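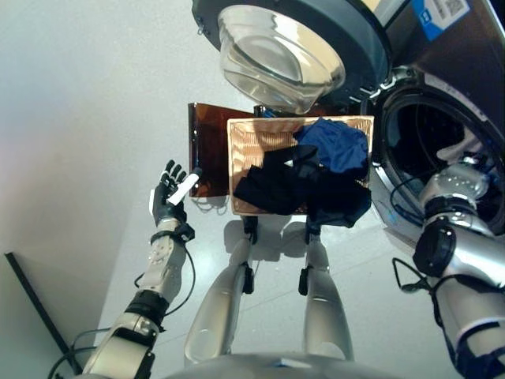
Dark clothes lose their color mostly from rubbing, and only a little from the water. When I moved to Verndale and began to wash for a family, my black trousers became gray at the knees in one winter, and I blamed the detergent. My neighbor Anqi Cao worked many years in a hotel laundry, and she told me to look at how I load the machine. Now I collect the dark things by themselves. A royal blue garment can go in the same basket with the black ones, if it was washed before and gives no more color. A new blue one I wash alone for the first 2 times.

Turn everything inside out before it goes in the drum. Close the zippers, open the buttons, and empty the pockets. One paper tissue is enough to cover a whole load with white crumbs, and they are very hard to remove from black cotton.

Do not fill the drum to the top. I put my hand flat on the clothes, and there must still be space above it. If my hand does not go in easily, I take out one heavy piece and keep it for the next load. When the drum is too full, the cloth rubs on itself the whole time and the soap stays in the folds. You will see it later as pale stripes on the back of a shirt.

About the spin: my old machine, a Jorico, went up to 1,150, and I used this for everything until last March. For dark cotton I now choose 900. The clothes come out a little heavier and need a longer time on the rack, but the creases are not so sharp and the folds do not turn white.

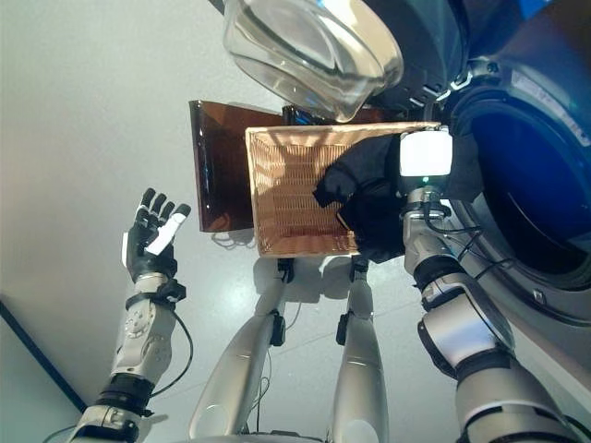
Water temperature is the next thing. Cold is good for most dark clothes. I keep 60 degrees Celsius for towels and kitchen cloths, and those never go together with black, also because of the lint.

Use liquid detergent for dark loads if you can. Powder is fine for white things, but in cold water it does not always melt completely. I measure with the cap and use less than I used to – our water in Verndale is soft, and too much foam is difficult to rinse out.

Take the clothes out soon after the program ends, shake each piece one time, and hang it inside out, away from the sun. Trousers I hang by the waist. Knitted things must lie flat on a towel.

Leave the door of the machine open a little afterward, and wipe the rubber ring with a dry cloth. Mine had a bad smell for months before I learned to do this. Small children and cats should be kept away from an open drum, so in our house the laundry room door stays closed.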